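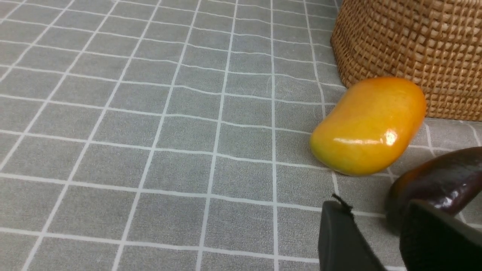
Fruit storage bench, notebook 2

October 23, 2020

Mango and basket on the grey tile mat. Color is where I wanted it for the start of the storage run: golden yellow going to deep orange toward one end, with a bit of greenish yellow left at the other. Skin smooth and glossy. I am calling this stage 4 on our own chart. Mei would call it 5. We went back and forth and left it at 4, and the chart needs a better printed reference for the last two stages anyway.

Weights

Scale zeroed with the plastic tray on it. Mango 529 g. Weighed again after lunch, same reading. The basket goes on the big scale because the small one tips when the rim hangs over. Basket with its full load of fruit came to 1,830 g. I didn't take the empty weight before loading, so that has to be done at the end when the fruit comes out. Note to self: write the empty weight on a tag and tie it to the handle of each container so we stop doing this every time.

Mat

The printed grid is handy for setting things down in the same spot day to day. Agreed with Darnell that fruit gets laid on its side and turned once a day. There are faint scuffs on some of the tiles. They don't come off with dish soap. I tried the Tranen cleaner on a corner and it didn't help, and I don't want to try anything stronger on a printed surface. Leave them.

The mat is a lot easier to live with than the white board we used in January. Juice showed up on that as a stain by the next morning and it never sat flat after the first wash.

Basket vs. bin

Question from the last meeting was whether fruit kept in a woven basket loses weight faster than fruit in the Pruitt bin with the lid cracked open. My guess is yes, since air gets in through the weave from all sides, but the January numbers were no use because the bins sat by the window and the baskets didn't. This time both go on the same shelf, back from the edge, away from the heater. Mei moved the label maker and the box of gloves to make room.

Plan:

Run is 10 days, counting today as day 1.
Weigh each piece in the morning before anything else gets done at the bench.
Turn after weighing.
Write down skin color by the chart, then firmness by thumb, same person each day if possible (me, Mei if I'm out).
Soft spots get marked with a small sticker next to the spot. Don't put the sticker over it.
Anything leaking comes out and gets logged with the day and the weight.

Firmness by thumb is not great. The Drondia tester is still out for repair and I have no date on it. Darnell asked if we could borrow the one from downstairs. I will ask, but that one has the wide tip and the readings won't line up with the old ones. If we do get it, use it on everything in this run or on nothing.

Basket care

Wiped the basket down yesterday with a barely damp cloth and let it dry overnight. Don't soak it. The strips swell and the rim starts to lift, as happened to the small round one. Dust collects down in the weave and a dry paintbrush gets it out better than the cloth does. Brush is in the top drawer with the tape.

I lined the bottom with one sheet of plain paper. Thought about leaving it bare for better air flow, but the weave leaves marks on ripe skin and then I can't tell a pressure mark from a soft spot. Same paper in the bin so the two match.

Room

Reading on the wall was steady all afternoon. The Novska logger is on the shelf between the two containers and set to record through the night. I checked that it was recording before I wrote this, after what happened last time. Battery shows full.

Blinds stay down for the whole run, please.

To do

Empty basket weight (end of run).
Ask downstairs for the firmness tester.
New sheet of stickers, we are nearly out.
Print the color chart again, larger, and tape it to the inside of the cabinet door.
Mei – can you check whether the bins from the second order have the same lid as the first? The one I opened felt looser and I'd like to know before we use them side by side.

Added later, before leaving: Darnell wants to cut one mango on the last day from each container and compare the flesh near the stem end. Fine with me. Use the ones already turned on schedule and write down which is which before the knife comes out. He will bring the cutting board from the kitchen – ours is warped.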